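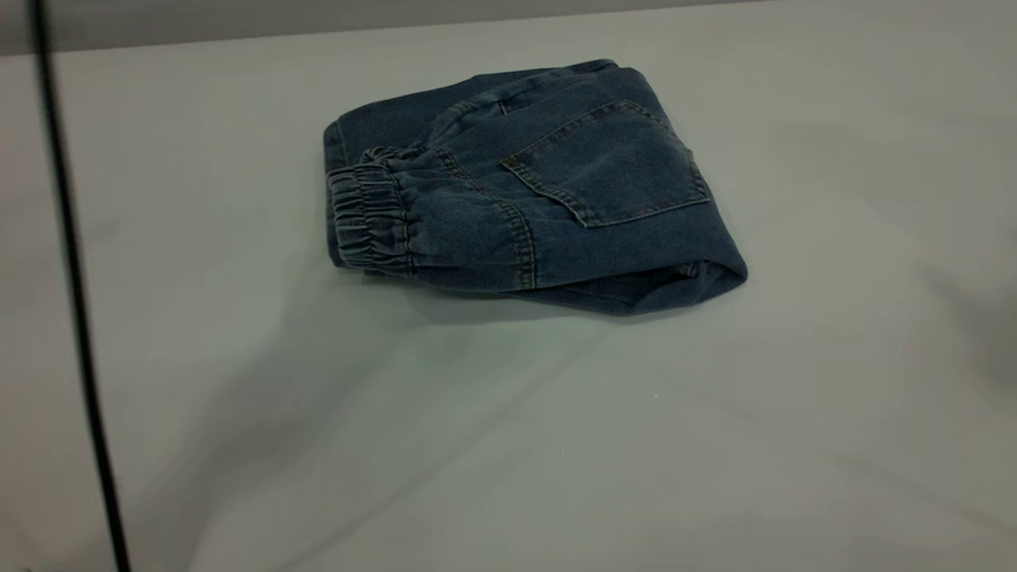 I wish arts funders would pay for dull stuff. Rollstead, the little dance company I sweep floors for, got money for a new piece last February and not a cent for heat! Eight dancers, one space heater, you do the math.

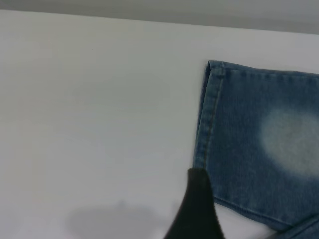 Blue jeans on a white table

Vaughan Lockyer keeps telling me new work brings in donors. Sure, but cold hamstrings don't (and he's never rehearsed at 7 a.m.). Give a company rent money and let them dance.

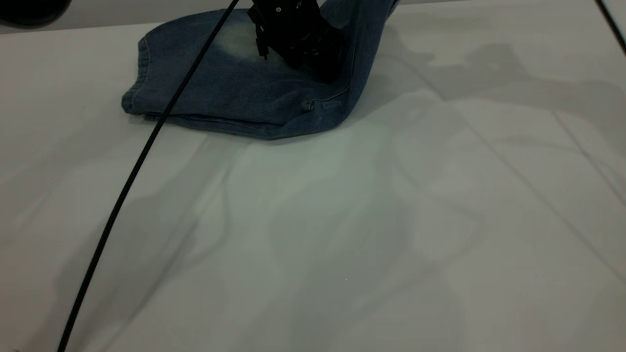
Folded denim

I'd take that over another premiere.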